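The Man With the Clear Boxes: A Talk With Gilberto Puma
03/11/2023 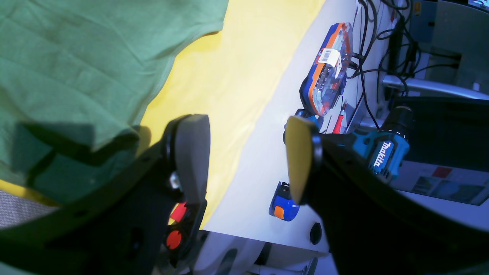 Cloths and a clear-lidded case on the white table at Huaranga.

Gilberto Puma does not like drawers. He has worked with his hands for most of his adult life, first fixing sewing machines, then putting up blinds and curtain rails, and now running the shared workroom at Huaranga, where people come to sew, mend and do small repairs. In that time, he says, drawers have cost him more hours than any broken part.

"You put a thing in a drawer and you have to remember it," he said. "I don't remember. I'm 54. I want to look at a thing and see it."

We talked at the end of a work day, with cloth still out on the table. Puma made coffee and kept it on a shelf by the door, away from the fabric. Drinks on the shelf is one of his few written rules. The others deal with sharp blades, the iron and who takes out the trash.

Huaranga opened in April of last year in what used to be a shoe store. The room had carpet when Puma took it over, and he thought hard about pulling it up. Pins get lost in carpet. A new floor would have taken most of the money he had set aside for tables, so the carpet stayed, and he bought a magnet on a long handle.

"We go over the floor with the magnet every night," he said. "The first month it came up looking like a hedgehog. Now people are better."

The tables came next. He wanted white tops, and he had an argument over it with Orlando Londoño, his partner in the business, who was for plain wood. Londoño thought white would show every mark. Puma agreed that it would and bought white anyway.

"If there's oil on the table, I want to know before I put somebody's curtains on it," Puma said. "On wood you find out after."

Londoño joined us partway through and did not dispute the story. "He was right about the oil," he said. "I was right about the ink. You should see the one at the back."

The two met at Bimasgate, a furniture repair shop where Londoño did upholstery and Puma was called in when the machines jammed. They talked for years about having their own place. When Bimasgate cut its hours, they rented the shoe store together. Membership stands at 200, Londoño said, though many of those people come in only a few times a year, usually before a wedding or a move.

The members bring all kinds of fabric, and a lot of it ends up in one pile. Puma doesn't mind cloth on a table while somebody is working. What he minds is cloth and tools in the same heap, with scissors somewhere in the folds. He asks people to keep fabric to one side and tools to the other, and to leave clear table between them when they can.

"It's cloth, then tools," he said. "If you do that you'll never cut something by reaching."

He likes strong colors for practice pieces. Yellow is his first choice for beginners, with dark thread, so that they can follow their own stitches. Green he uses for almost anything. A friend with a curtain business called Kasik gives him the ends of rolls, and he takes whatever comes.

"People ask for white to learn on," he said. "White is hard. You can't see the thread and it gets dirty. Take the yellow."

On the subject of wrinkles he is more relaxed than I expected. He does not fold every piece at the end of the day. Large pieces get folded over once and left on the table if the owner is coming back in the morning. Small ones go on hangers. He has stopped ironing scraps altogether.

Then there are the boxes. Puma's favorite way to store small parts is a flat plastic case with a clear lid and rows of small compartments, the type made for screwdriver bits. He likes a frame in a loud color. Orange is best, he said, and he will take blue if there is orange with it.

"A black case on a dark shelf, forget it," he said. "Orange you see from the door. And with the clear lid you see if a piece is missing, so you don't carry it across the room and then walk back."

He learned this the slow way. For years he kept his parts in coffee cans, one for screws, one for bits and one for what he calls "the rest." The can for the rest grew into two cans and then a bucket. When he packed up to leave his old garage, he tipped the bucket out on a sheet and sorted it over a weekend. He found 600 screws he could use and threw the others away.

"I bought screws the whole time I had that bucket," he said. "The same screws."

Londoño has his own system, and it is drawers. He keeps upholstery tacks, needles and webbing in an old cabinet from a supplier named Imach, with paper labels he writes himself. Puma is allowed to open it but not to put anything back.

"He puts it in the nearest one," Londoño said.

"The nearest one is a good drawer," Puma said.

For somebody setting up a work table at home, Puma's advice is short. Start with a light top if you can get one. Buy one good case before you buy more tools, and fill it only halfway, so there is space when you find out what you forgot. Keep the case shut when you aren't using it. He has dropped an open one twice, and the second time there were bits under the radiator until spring.

He also tells people not to tidy too early. In his classes he has seen students stop after each seam to put everything away, then take it all out again. He would rather they let the table get full during the work and leave ten minutes at the end.

"A table with nothing on it, what did you do that day?" he said. "But at the end, cases closed, blades away, cloth off the floor. That's all I ask."

The next project is a longer cutting table by the front window. It will cost $1,000 with the legs, and Londoño would like to see the price come down before they order. Puma has already measured the window. He wants a white top.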